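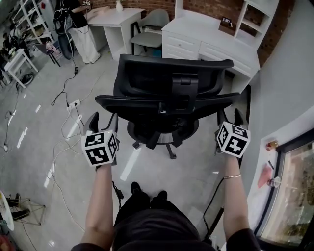 Our project asks how a shared study room can be arranged so that people sit well in it for a long time. The room belongs to the Ocampo building and the students call it Unby. We chose the office chair as the main object of our work. It has a tall black backrest with a headrest and a separate lumbar section, and its two armrests stand out to the left and right. The base has five arms with casters and stands on a light grey floor. Near the white desk there is also a grey upholstered chair with thin legs, and we used this type for comparison.

We asked 15 students to work for 20 minutes on each type of chair. After this they filled in a short form about the back, the neck and the arms. Nearly all of them preferred the office chair for typing. For reading the answers were more mixed, and eight students wrote that the upholstered chair was more pleasant for them.

The armrests were the most difficult point. When a chair is pushed to the desk, wide armrests can touch the desk before the person is close enough. Crescencio Figueroa, our supervisor, advised us to measure this distance for every desk. We did it in March and wrote the results in Table 2.

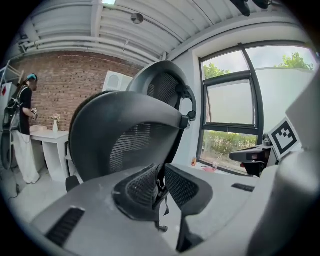
Figure 2. Mesh backrest and curved headrest, with the adjustment knob at the side of the headrest.

The headrest was used less than we expected. Only nine students changed its position, and the others told us that they had not noticed the knob. We therefore propose a small card with instructions on each desk. A first version of the card was made with the Cudik template and is attached in the appendix.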